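Kapitel 5
Vormachen statt Vorschreiben: Demonstrationen von Hand und aus der Ferne

Lernziele
Nach diesem Kapitel können Sie kinästhetisches Anlernen und Teleoperation gegeneinander abgrenzen, die typischen Fehlerquellen menschlicher Vorführungen benennen und einen Demonstrationsdatensatz so anlegen, dass ihn auch nach den Semesterferien noch jemand versteht.

5.1 Warum überhaupt vormachen?

Wer einmal versucht hat, einem Besucher am Telefon zu erklären, wie die eigene Wohnungstür aufgeht (»erst ziehen, dann drehen, aber nicht so«), kennt das Grundproblem der Roboterprogrammierung. Vieles, was unsere Hände können, hat nie den Umweg über die Sprache genommen. Eine Schublade zu öffnen ist für einen Menschen keine Leistung. Die Bewegung als Folge von Gelenkwinkeln, Geschwindigkeiten und Kontaktkräften aufzuschreiben, ist dagegen eine ordentliche Nachmittagsbeschäftigung, und am Abend ist die Schublade meist noch zu.

Das Lernen aus Demonstrationen verlegt die Arbeit. Ein Mensch führt die Aufgabe aus, das System zeichnet Zustände und Aktionen auf, und ein Lernverfahren sucht darin eine Regel. Dass dabei weniger Arbeit anfällt, wird gern behauptet. Wer für das Projekt Anura die ersten 221 Vorführungen gesichtet hat, behauptet es etwas leiser.

5.2 Zwei Wege, ein Arm

Beim kinästhetischen Anlernen fasst der Mensch den Arm an und führt ihn. Die Motoren gleichen das Eigengewicht aus und halten sich im Übrigen zurück. Man spürt den Widerstand der Gelenke unmittelbar und merkt früh, wenn eine Stellung unbequem wird, für den Roboter wie für die eigene Schulter. Der Preis dafür ist, dass Hände und Unterarme des Vorführenden in den Kamerabildern auftauchen. Ein Modell, das mit solchen Bildern trainiert wird, lernt unter Umständen vor allem, dass zum Gelingen ein Ärmel gehört.

Bei der Teleoperation sitzt der Mensch abseits und steuert über ein Eingabegerät: einen Führungsarm, eine 3D-Maus, einen Handcontroller, notfalls die Tastatur. Die Bilder bleiben frei von Ärmeln. Dafür fehlt häufig das Gefühl für den Kontakt, und an seine Stelle tritt der Blick auf den Monitor – mit allem, was dieser verschweigt. Tiefe lässt sich in einer einzelnen Ansicht schlecht schätzen. Anfänger greifen deshalb mit großer Entschlossenheit kurz vor das Objekt.

In der Simulation entfällt das Anfassen naturgemäß, und es bleibt die Fernsteuerung. Auch dort lohnt sich mehr als ein Blickwinkel. Eine Außenansicht zeigt die Haltung des ganzen Arms und seine Umgebung. Die Ansicht am Greifer zeigt, was zwischen den Fingern liegt, verliert aber den Rest des Arms völlig aus den Augen.

5.3 Was der Vorführende mitliefert

Menschen zögern, korrigieren sich und kratzen sich am Kopf, während die Aufzeichnung läuft. All das steht anschließend im Datensatz. Im Anura-Praktikum begannen 52 der 221 Vorführungen mit einer Pause, in der sich der Arm nicht bewegte, und ein daraus trainiertes Modell beherrschte das Nichtstun dann auch mit beachtlicher Sicherheit. Das Verfahren ahmt nach, was es sieht, und über unsere Absichten ist es nicht informiert.

Hinzu kommt die Vielfalt der Lösungen. Die eine Person nähert sich einem Gegenstand von links, die andere von rechts. Beide haben recht. Ein naiver Lerner bildet den Mittelwert und fährt geradeaus hinein. Wie man solche Mehrdeutigkeiten behandelt, ist Gegenstand von Abschnitt 5.6.

Für die Übungen dieses Kapitels genügt ein Tischarm in einer simulierten Küche. Vergleichen Sie vor der ersten Aufzeichnung, welche Ansicht Ihnen welche Auskunft gibt, und planen Sie 20 Minuten zum Eingewöhnen ein. Vorführungen aus dieser Zeit werden gelöscht, auch die schönen.
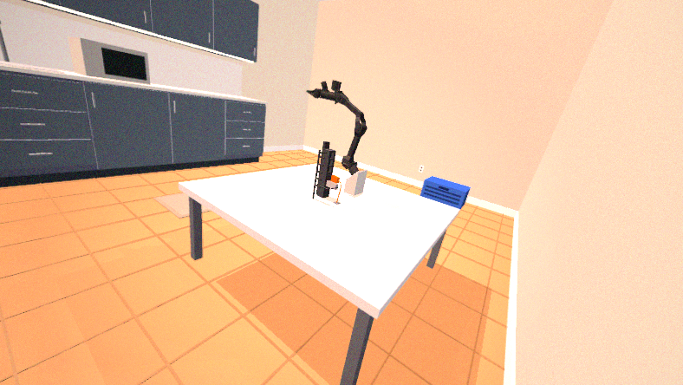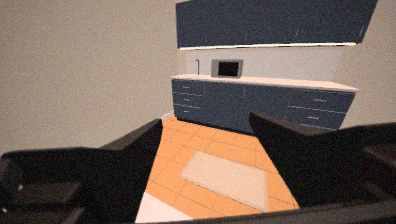 Abb. 5.1: Simulierte Küchenumgebung. Oben die Außenansicht mit erhobenem Arm, unten der Blick zwischen den Greiferfingern hindurch auf die Küchenzeile.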